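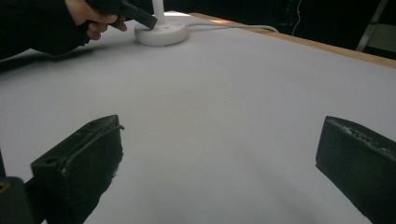 Dernière modification de la page : 2020-10-22

Astuces d'atelier et de cuisine rapportées d'une porte ouverte chez Afolabi

J'étais allée à Poltulville pour voir des robots. J'en suis revenue avec une méthode pour nettoyer ma table, deux idées pour les câbles et une opinion très arrêtée sur les plateaux blancs. Les amateurs de science-fiction peuvent passer leur chemin, ceux qui ont des miettes derrière le grille-pain sont les bienvenus.

L'atelier Afolabi ouvre ses portes deux fois par an, entrée libre, café imbuvable. Au programme ce jour-là, des pinces de préhension, à deux doigts pour la plupart, de celles qu'on met au bout d'un bras ou qu'on tient à la main pour apprendre le geste à la machine. Yevdokiia Maksymiv menait la visite. Elle a le don de répondre aux questions techniques en parlant de vaisselle, et la moitié du groupe prenait des notes sur le mauvais sujet. Moi comprise.

Le plateau blanc

La démonstration se faisait sur une grande table blanche, avec presque rien dessus : un petit pied rond, blanc lui aussi, une tige blanche, un câble blanc. Blanc sur blanc, c'est ravissant dans un catalogue. Pour retrouver une vis, un bouton de chemise ou une gousse d'ail épluchée, c'est une autre affaire.

Mme Maksymiv conseille de travailler les petites pièces sur un fond qui tranche. Chez moi, cela donne un torchon bleu foncé étalé sur le plan de travail dès que je démonte quelque chose. Le torchon empêche aussi les vis de rouler, et quand on a fini, on le prend par les quatre coins et tout part ensemble dans la boîte. J'ai remonté comme cela la charnière du four sans pièce en trop. C'était une première.

Pour l'entretien d'un plateau clair : eau tiède, une goutte de liquide vaisselle, chiffon doux, puis un second chiffon à peine humide, puis un sec. Pas d'éponge qui gratte. Les traces de feutre cèdent souvent à l'alcool ménager, mais essayez d'abord sous le bord, là où votre belle-mère ne regarde pas.

Regardez votre table de biais

Sur une surface pâle, un éclairage doux venu du plafond pardonne tout. Une lampe posée bas, presque à hauteur du plateau, ne pardonne rien : elle montre le gras, les miettes et la trace du verre d'avant-hier. Éteignez le plafonnier, allumez la lampe de poche à ras de la table, nettoyez, recommencez. Prévoyez de vous fâcher avec vous-même.

L'inverse vaut pour travailler. Si le plateau vous renvoie un reflet dans les yeux, déplacez la lampe sur le côté. J'ai plissé les yeux trois hivers devant ma machine à coudre avant d'y penser.

Le câble par l'arrière

Le câble du petit pied sortait par-derrière et filait vers la bordure en bois, loin des doigts de la pince. C'est tout bête, et pourtant regardez où passe celui de votre bouilloire. Le mien traversait la planche à découper.

Ma règle depuis la visite : le fil part du côté opposé à la main, rejoint le bord du fond par une courbe large, et descend là. Un angle vif fatigue la gaine, une boucle qui pend au bord attire les coudes et les chats. Pour le tenir, une pince à dessin accrochée au bord arrière suffit, avec le câble passé dans l'anneau. J'ai aussi acheté les attaches adhésives Closodik. Elles tiennent très bien sur le bois verni, un peu trop bien même, il a fallu le sèche-cheveux pour en décoller une. Sur un mur peint, je ne m'y risquerais pas.

Et on débranche avant de nettoyer derrière. Toujours.

Des doigts qui ont vécu

De près, les doigts noirs de la pince étaient éraflés, avec des rayures et des plaques d'usure sur le dessus. Un monsieur du groupe en a paru déçu, il espérait sans doute du neuf. Moi, cela m'a rassurée sur l'état de mes pinces de cuisine.

La question utile est de savoir quelle partie touche. Des rayures sur le dos d'une pince ne gênent personne. Sur la face qui serre, passez l'ongle : s'il accroche, l'outil marquera ce qu'il tient. Pour une pince d'atelier en métal, quelques passages de papier abrasif grain 440, toujours dans le même sens, puis on essuie. (En magasin on m'a proposé du 400, le 440 venait du fond de la caisse de mon père et je ne sais pas qui le fabriquait.) Pour une pince de cuisine à embouts souples, on ne ponce rien du tout. Embout fendu, embout changé, sinon les restes de sauce s'y installent à l'année.

Il y a aussi l'histoire de la vis. L'un des doigts avait un petit trou de vis rond sur le dessus, et j'ai demandé s'il fallait serrer fort. « Serrez jusqu'à ce que ça tienne, et arrêtez-vous avant d'être fière », m'a répondu Mme Maksymiv. Je l'applique aux poignées de casserole, un quart de tour au tournevis à main, jamais à la visseuse.

Deux mains, une seule qui bouge

Pendant l'exercice, une personne en manches sombres tenait un objet noir, l'extrémité tournée vers le pied blanc. La pince, elle, restait ouverte devant, au-dessus d'un bout de table dégagé. J'attendais du spectacle. J'ai surtout vu des gens qui se méfient de la précipitation.

On peut s'en inspirer pour tout ce qui se fait à deux dans une cuisine, de la confiture à la lasagne qu'on démoule : un seul bouge à la fois, l'autre attend les mains ouvertes, et la zone entre les deux reste libre. Chez nous, cette règle a déjà sauvé un plat de 2 litres. Elle n'a rien pu pour le saladier.

Manches retroussées, aussi. Une manche large, ça prend la sauce, le feu ou la colle, selon la pièce.

Stabiliser ce qui est haut et maigre

Tige fine et petit pied rond : même silhouette que mon porte-essuie-tout, qui se couche dès qu'on tire une feuille. Trois façons d'y remédier, de la moins chère à la plus bête :

Un rond de tapis antidérapant découpé à la taille du pied.
Un lest de 200 g de gravier lavé dans un sachet bien fermé, glissé sous le pied s'il est creux.
Un porte-essuie-tout neuf, de 700 g à vide. Le mien est un Skarkby, il ne bouge plus, et il a écrasé une biscotte.

Le gravier se lave avant et se sèche au four éteint encore tiède. Humide, il sent la mare au bout d'une semaine.

Prochaine ouverture de l'atelier en novembre, un après-midi, même adresse. Apportez votre thermos. Pour la suite de cette page, j'attends vos remèdes contre les ronds de tasse sur le bois, j'en ai essayé plusieurs et le rond est toujours là.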